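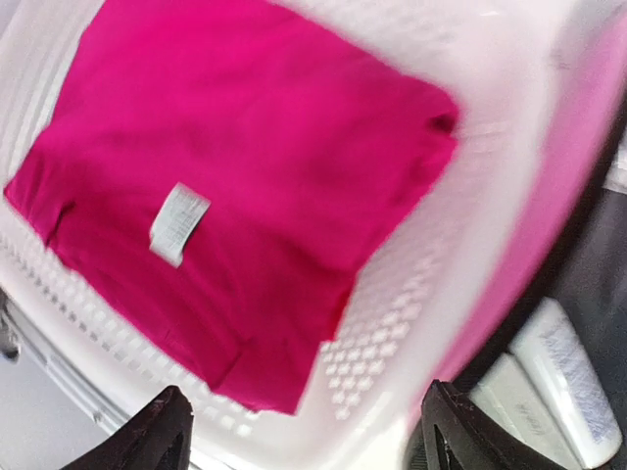
Chapter 13
Handling Soft Objects

A block keeps its shape when a gripper closes on it. A folded pink shirt in a white basket may not. Cloth bends, slides and bunches up, and the basket rim limits how the two fingers can approach.

In this chapter your team will program the Kolix arm to lift folded clothing out of a basket and set it on the table. You will need the wrist camera calibration from Chapter 12. Plan on 40 minutes for each lab session.

Key terms: compliance, grasp point, approach angle, motion blur

Before you begin, read the Nasution Cup rules for the laundry event on page 169.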